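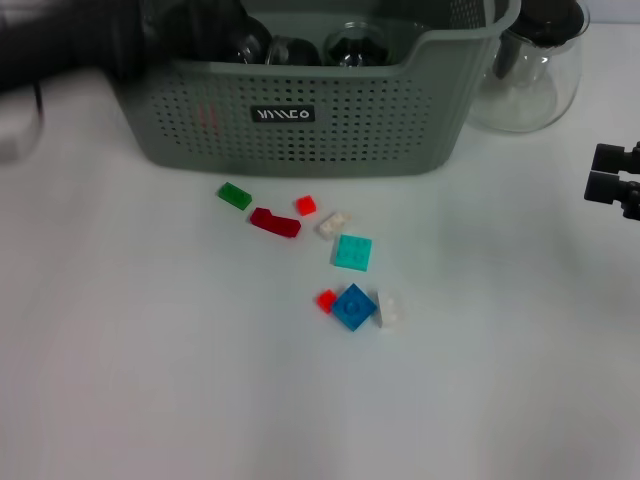
Traltusden Allotment Association
Minutes of the water supply meeting, Thu 20 June

1. Minutes of the April meeting
Approved with one correction. Item 4 should read "lower standpipe", not "upper standpipe".

2. Main tank
The Brolley tank holds 3000 liters when full. The level reading at the start of the month was 1720 liters and the latest reading is 1515 liters. The float valve closes late and water is lost through the overflow. Agreed to replace the valve and washer before the next reading. The overflow pipe stays as it is.

3. Pump
The Sindel pump trips when both standpipes are open. The supplier suggests a larger pressure switch. One member asked whether the filter had been cleaned this season; no entry was found in the log. Filter to be cleaned first and the pump tested again. Decision on the switch deferred.

4. Hose quotation
Ertürk quoted for 55 meters of reinforced hose, fittings included, delivery extra. A second quotation is needed under the purchasing rules. Carried over.

5. Watering hours
Proposal to limit hose use to before 9 a.m. and after 6 p.m. until the end of August. Watering cans exempt. Carried, two against. Notice to go on the gate.

6. Lower standpipe
The ground around the base is soft. Gravel to be laid and the tap raised to clear a full-size can.

7. Other business
Plot holders are reminded to drain hoses before coiling them. A request for a third standpipe near the north fence was noted and will be costed with item 4.

Meeting closed at 8:40 p.m.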